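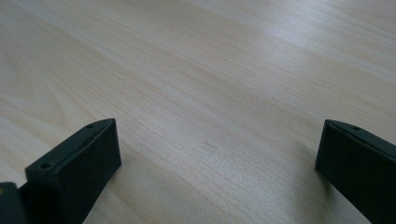

Photo: Plitano Facilities Unit

Sadano House Shared Rooms
Periodic Safety Inspection: Checklist and Comments

Area covered: Level 1 shared rooms, corridor, kitchenette and store
Inspection day: Wednesday, commencing 9:30 am
Form to be retained by: Plitano Facilities Unit
Previous inspection: June

Ratings used in this form
S = Satisfactory
M = Minor matter, to be attended to in the normal course
A = Action required before the next booking of the room
N/A = Not applicable to the area

Inspecting officers are to enter a rating against every item. A comment is required for each M or A rating and is optional otherwise. Where an item was rated M in the previous inspection and remains outstanding, it must be re-rated as A unless a work order has been issued.

Section 1. Access and egress

1.1 Entry doors open fully and close without assistance.
Rating: M
Comment: Door to Room 105 closes slowly and stops short of the latch unless pushed. Closer to be adjusted. Remaining doors satisfactory.

1.2 Corridor clear of stored items for its full length.
Rating: A
Comment: Two folded display boards and a trolley were left against the corridor wall outside the kitchenette. Clear width at this point was measured at 900 mm against the house requirement of 1000 mm. Items moved to the store during the inspection. Hirers to be reminded in the next booking notice that the corridor is not a storage area at any time, including during set-up.

1.3 Exit signs illuminated and visible from the centre of each room.
Rating: S

1.4 Exit doors open from the inside without a key or card.
Rating: S
Comment: Tested at each door. The rear stair door is stiff in the first part of its travel but opens under ordinary hand pressure.

1.5 Evacuation diagram displayed and current.
Rating: M
Comment: The diagram beside the lift still shows the former reception desk. Replacement has been drafted and is awaiting approval by Plitano.

Section 2. Fire safety

2.1 Extinguishers mounted, tagged and within service period.
Rating: S
Comment: Serviced by Trotora Fire Services. Tags sighted and legible.

2.2 Fire blanket in kitchenette accessible.
Rating: M
Comment: Accessible, but a notice board has been hung close enough to obscure the location sign. Board to be shifted to the left.

2.3 Smoke detectors free of covers, paint and decorations.
Rating: S

2.4 No combustible material stored near heaters or switchboards.
Rating: A
Comment: Flattened cartons were found stacked in front of the switchboard cupboard in the store. The same matter was raised in June. Cartons removed. The floor in front of the cupboard is to be marked with yellow tape and a "Keep clear" sign fixed at eye level.

2.5 Assembly point sign in place at car park.
Rating: S

Section 3. Floors

3.1 Carpet secure, with no lifted edges or worn patches.
Rating: M
Comment: One join in the corridor carpet has begun to fray. It does not yet present a trip edge. Kaushik Flooring has been asked to quote on a repair and on replacement of the full strip.

3.2 Vinyl in kitchenette clean and slip-resistant.
Rating: S
Comment: Some discolouration in front of the sink. Appearance only.

3.3 Mats lie flat and have a backing in good condition.
Rating: S

3.4 Temporary leads and cables routed away from walkways or covered.
Rating: M
Comment: Cable covers are available in the store but are not always collected by hirers. The key register should include a reminder line. A second set of covers has been requested for use when both large rooms are booked.

Section 4. Tables and seating

4.1 Tabletops free of splinters, lifted edging and sharp corners.
Rating: S
Comment: Wood-grain tops were checked by hand along all edges and across the surface. Light marks that can be removed with a soft cloth need not be recorded. Deep scratches, swelling near an edge or any lifting of the surface layer must be.

4.2 Tables stable when leaned upon.
Rating: M
Comment: One folding table in the store rocks on its rear leg. The foot is missing. Table tagged out of use.

4.3 Table glare and lighting acceptable for reading and close work.
Rating: S
Comment: Reflected light on pale tabletops has been mentioned in hirer feedback. Blinds are in working order and hirers may lower them as required. No change to the fittings is recommended.

4.4 Loose items on tables limited to those needed for the activity in progress.
Rating: S
Comment: Baskets and trays are the preferred means of keeping small articles together. They should sit wholly on the table, clear of the edge, and should be carried empty or lightly loaded.

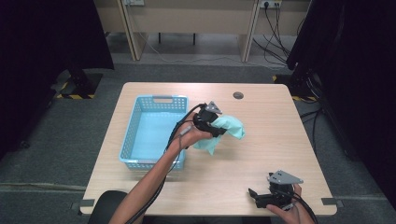
Item 4.4. Table with light blue basket and green cloth, in use.

4.5 Chairs sound, with all fixings tight.
Rating: A
Comment: Three stacking chairs have loose back rests. Withdrawn and placed in the repair bay. They are not to be returned to the rooms until signed off.

4.6 Chairs stacked no higher than six.
Rating: M
Comment: Higher stacks were found at the rear of the store. Reduced on the spot. The limit is printed on the store door, although the print has faded and should be renewed in a larger size.

Section 5. Electrical

5.1 Power outlets undamaged and firmly fixed.
Rating: S

5.2 Portable appliances tested and tagged.
Rating: M
Comment: Kettle and urn in date. The tag on the portable heater could not be read. Heater withdrawn until retested. Appliances brought in by hirers remain the responsibility of the hirer, as set out in the conditions of use, and may be refused by the duty officer if visibly damaged.

5.3 No double adaptors or daisy-chained power boards.
Rating: S

5.4 Safety switches tested by push button.
Rating: S
Comment: Tested before the first booking of the day. Clocks on the wall oven and microwave reset afterwards.

Section 6. Kitchenette and cleaning supplies

6.1 Hot water delivered at a safe temperature, with warning sign at urn.
Rating: S

6.2 Cleaning products kept in original labelled containers.
Rating: A
Comment: An unlabelled spray bottle was found beneath the sink. Contents unknown. Disposed of through the contractor. Decanting of products into unmarked bottles is not permitted under any circumstances.

6.3 Safety data sheets available.
Rating: M
Comment: Folder present. The sheet for the current floor cleaner is missing and has been requested from the supplier.

6.4 Cleaning cloths separated by area of use.
Rating: S
Comment: Hooks are labelled for kitchenette, tables and bathrooms. Used cloths are collected at the end of each day.

6.5 Refrigerator clean, with no expired food.
Rating: M
Comment: Several unlabelled containers. Notice placed on the door giving hirers until Friday's clean to claim them.

Section 7. First aid and emergency information

7.1 First aid kit complete and within expiry.
Rating: M
Comment: Saline ampoules expire next month. Adhesive dressings low. Restock ordered.

7.2 Emergency contact list displayed by each telephone.
Rating: S

7.3 Incident report forms available.
Rating: S
Comment: Two reports were lodged since the previous inspection, both minor. One concerned a pinched finger while a folding table was being closed. The other concerned a spill in the kitchenette. Neither requires further action under this form.

Section 8. Summary of actions

Immediate (rated A)
Corridor obstruction: cleared. Notice to hirers to be issued by Facilities.
Switchboard access: cleared. Floor marking and sign to be installed.
Stacking chairs: withdrawn pending repair.
Unlabelled spray bottle: removed. Cleaning contractor advised in writing.

Normal course (rated M)
Adjust closer, Room 105.
Replace evacuation diagram beside lift.
Relocate notice board near fire blanket.
Obtain carpet quotation from Kaushik Flooring.
Supply additional cable covers and amend key register.
Replace foot on folding table.
Renew chair stacking sign.
Retest portable heater.
Complete data sheet folder and first aid restock.
Clear refrigerator at Friday's clean.

Completed forms are to be lodged with the Facilities Unit by 4:00 pm on the day of inspection. A copy is to be kept in the blue folder at the Level 1 desk, where it may be read by staff and hirers on request.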